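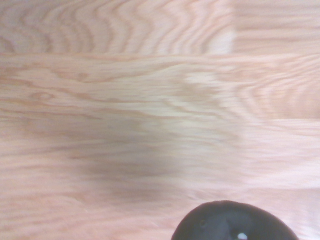
How I Clean and Oil Our Wood Table

When we moved to Rurkwood I bought a big secondhand table for the workroom, and for the first year I treated it terribly. Tea mugs, glue, wet paintbrushes, you name it. These days it gets a proper going-over every July (plus a quick one whenever I spill something dramatic) and it takes me one afternoon, not counting drying.

You'll need dish soap, two soft cloths, 220 grit sandpaper, a sanding block and a food-safe oil. I use the Tanoli clear oil because the hardware store on Turnby Road stocks it, but any clear oil made for bare wood will do. Check first that your table doesn't have a varnish on it! Put a drop of water somewhere out of sight. If it soaks in and leaves a dark spot, you're good to go. If it just sits there in a bead, you've got a finish on top and you'll want a different tutorial.

Start by clearing everything off and wiping the top with a barely damp cloth and a tiny bit of soap. Go over it again with plain water, dry it off, and leave it overnight. I know, I know, you want to get going. I sanded mine too early once and it went all fuzzy.

Next comes the sanding. Fold the paper around the block and go with the grain, using light pressure. If your top is made of several boards, like mine, slow down at the seams and look at which way the lines run on each one. Boards with wavy grain are the tricky ones — I follow the length of the board and ignore the ripples. Knots get one or two gentle passes and no more, or you'll end up with a dip next to them.

Vacuum up the dust, then wipe with a dry cloth. Get right into the seams. I use an old toothbrush for that part.

Now the oil, which is my favorite bit! Pour a little on a cloth and rub it in along the boards, one board at a time. Wait 40 minutes, wipe off anything still shiny, and let it dry overnight before the second coat. I do 3 coats the first time and one a year after that. Pale wood will go a bit warmer in color, so try it on the underside first if you're fussy about that.

Lay your oily cloths flat outside to dry, away from anything that burns. Don't ball them up in the trash — they can heat up and catch fire by themselves.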